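Robot teaching by demonstration

Robot teaching by demonstration is a way of getting a robot to carry out a task by showing it the task instead of writing out each movement as a program. A person moves the arm, either by holding it or by working it from a separate set of controls, and the positions of the joints and gripper are stored along with pictures from one or more cameras. The stored runs are then played back, or used to train a program that chooses the arm's movements for itself.

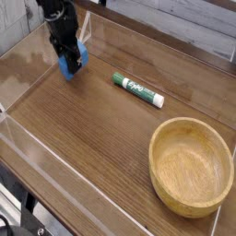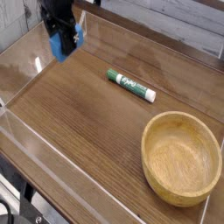
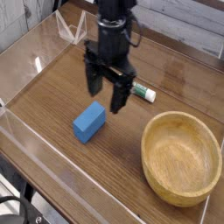

Arm, gripper and wooden bowl on a walled tabletop. The first two show a green marker; the third shows a blue block and a glue stick.

Written by the Cledero Reference editors
Last revised June 5, 2024

Terms

A single run of a task, from the starting position to the end, is called a demonstration or an episode. The person giving it is the demonstrator or, where remote controls are used, the operator. A collection of episodes is a data set. The word "teaching" is older than the computer methods now linked with it, and in factories it still often means nothing more than storing a list of points for the arm to visit.

Teaching by hand

In hand teaching, also called kinaesthetic teaching, the demonstrator takes hold of the arm and pushes it through the task. The motors are set so that they hold up the weight of the arm but give way to a push. The method needs little extra equipment, and the demonstrator can feel when the gripper meets the table or the side of a container.

It has two main drawbacks. The demonstrator's hands and body are often in view of the cameras, so the stored pictures differ from what the robot will see when working alone. Opening and closing the gripper is also awkward with both hands on the arm, and a foot pedal or a button on the wrist is commonly added.

Teaching by remote control

In remote teaching, or teleoperation, the operator stays clear of the arm. The controls may be a joystick, a hand-held controller tracked in space, or a second arm of the same shape as the first. With the last of these, usually called a leader and follower pair, the operator moves the leader and the follower copies it joint by joint.

Remote control keeps the operator out of the pictures, but it removes most of the sense of touch. New operators tend to press too hard on the table or to close the gripper before it is low enough. The Flitmont pair, a leader and follower set built for teaching laboratories, passes some of the load on the follower back to the operator's hand. Many simpler sets do not.

Typical tasks

Picking up a small object and placing it in a container is among the most widely used tasks. It is short, it is easy to reset, and the result can be judged at a glance. Pens, blocks and tubes of glue are common choices of object, with a bowl, tray or box as the target. Long thin objects are harder than they look, as the gripper must be turned to suit the way they lie – a marker taken end to end will often slip or swing.

Low walls may be fitted to the edge of the table to stop objects rolling off. Clear acrylic lets a camera at the side see through to the work, though it also brings glare and reflections. Some laboratories leave these in the data on purpose.

Number and variety of episodes

The number of episodes needed depends on the task and the method. The Niven bench collection, released in January, holds 2,404 episodes, of which 2,000 are used for training and the remaining 404 for checking. Its notes suggest 100 episodes for a single object in a fixed position and 200 where the object is moved between runs.

Variety matters as well as number. If the object always starts in the same place, a trained program may learn the place and pay little attention to the object. Changing the angle of the object, swapping it for another and moving the container are the usual remedies.

Failed runs

Practice differs on failed runs. Some collections throw them out. The Siriwardena method keeps any run in which the operator misses and then recovers, and marks the point where the recovery begins. Runs that end with the object dropped are stored separately and used only for testing programs that detect failure.

See also

Teach pendant
Leader and follower arms
Parallel gripper
Pick and place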